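Dreltero: notes and scans from a chassis poster

README, last touched 04/01/2022 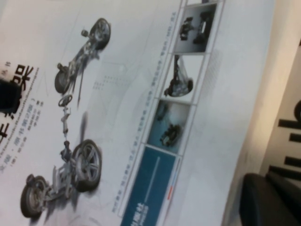
The poster, chassis illustration and part of the panel strip.

Hi, I'm Kiran Kandpal, and this folder is where I keep everything to do with one big printed poster of a car chassis. I started it because I like exploded drawings way too much, and it kind of grew (my desktop can confirm). If you're into suspension parts or poster layout, help yourself!

What the poster is like

White sheet, chassis laid out lengthwise, all grays and silvers and black. The tires are black with silver multi-spoke rims, and the front suspension sits between its pair of wheels with the arms and springs showing. My favorite bit is the little round steering wheel floating on its own column — I've redrawn it more times than I'd like to admit. There are faint line drawings and a pale dotted grid behind everything, so it feels like a blueprint without being one.

The text is Chinese. I don't read it well, so my translation notes are thin and you should treat them as guesses. The big bold character looks like 架 to me, and I've filed it under that.

What's in the folder

prulis: 2029 small crops, mostly suspension and wheels
brito: my pencil redraws, scanned in gray
mavton: notes on the text and the strip of framed panels
old: first tries, kept for sentimental reasons

File names go part, then side, then version. So a front spring redraw is spring_front_v2. I broke my own rule in the old folder and I'm not going back to fix it.

Known problems

Some crops overlap, so don't treat them as separate parts. Gray levels drift between batches, and the soft shadows under the rear subframe come out too dark in five of the redraws. The small print is blurry in plenty of places, and I left those lines blank in the notes.

Using it

My redraws and notes are free to use, just keep my name with them. The poster artwork isn't mine, so please don't print and sell it.

To do

Redo the rear struts. Finish the panel notes, which I've been putting off since November. If you read Chinese and have a spare evening, I'd love some help with the subtitle lines — send me a message and I'll pass along the biggest scans I have.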